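Speaker notes: "The cable did it" (Padmavathi Kotian, Botow pick cell, safety session)

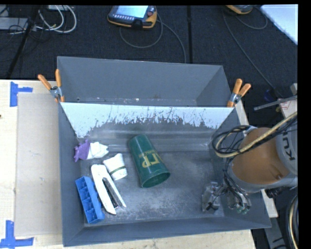
Start quick, 15 min slot, no intros. Who has had a protective stop they couldnt explain? Wait for hands.

Background, fast. Bin picking, mixed items. Long unattended runs at Clomenau since April. 615 picks in the run I'm talking about. Fine until pick 201.

What happened:
- arm goes for an item low against the divider
- wrist rotates almost to its limit
- gripper reports closed. It was open.
- arm lifts, swings, comes down again as if holding something. Fingers hit the divider.
- force limit trips, protective stop. Good. But late.

Say this slowly: the stop worked, the signal lied.

Cause. Gripper wire fatigued where it bends near the wrist. Intermittent, only in that one pose. Bench test passed, 2 times!! Arm was straight on the bench. Pause here.

What we got wrong
- treated "closed" as true with no width check
- operator reset and carried on. 6 resets before anyone called me. Not his fault, the reset screen gave no reason
- log kept only the last stop, so the first five are gone
- nobody owned cable inspection. Nadar thought it was Zasterus, Zasterus thought it was us

Changes:
- closed signal AND finger width must agree, else hold position
- second stop in a shift = locked, needs a supervisor
- wires get flexed by hand thru full wrist range at weekly check. Power off, pendant with the person doing it
- more slack at the wrist, but not so much that it snags. Still arguing over how much
- all stops logged w/ joint angles

Cost if asked: one finger set, roughly a day down. No injuries. Dont get dragged into the vendor question.

If short on time skip the log slide, go to the weekly check.

Q they will ask: why not a camera check after each grasp? Answer: cycle time, and were trying it on the second cell. No results to show yet.

Handout at the back table, sign teh sheet if you want the checklist emailed.

© Botow | Contact | Back to top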